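Trillotach brings four-part tea tray to UK meeting rooms

Hendlow, 16/07/2026

Trillotach, the tableware supplier based in Hendlow, has launched a tea tray for offices, guest houses and waiting rooms. The square tray is dark brown and has four compartments, so that different teas and sachets can be kept apart. It comes with a clear plastic lid with a small round knob in the middle.

The tray was tried out over the spring in 3 sizes at the Stanciu guest houses. The middle size was the one staff asked to keep, and it is the only one going on sale.

"People were tipping everything into one bowl and guests had to dig through it for a plain tea," said Maricica Husar, product manager at Trillotach. "We wanted something you can fill in a minute and put the lid on at night."

A first run of 4000 trays has been made. Orders of 200 or more will be delivered free of charge – smaller orders can be placed through the Trillotach shop from August. Spare lids will be sold separately.

Ruxandra Neagu, who runs the Stanciu breakfast rooms, has ordered 400. "It fits on a side table and it wipes clean," she said. "We still get asked for more peppermint."

Tea and sachets are not included.

Press contact: Maricica Husar, Trillotach, Trostberg House, Hendlow

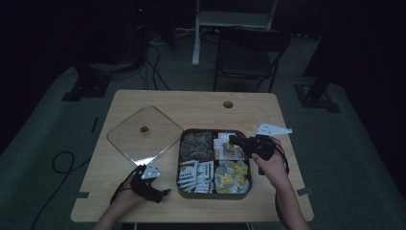

The four-compartment tray filled with tea bags and sachets, with its clear lid beside it.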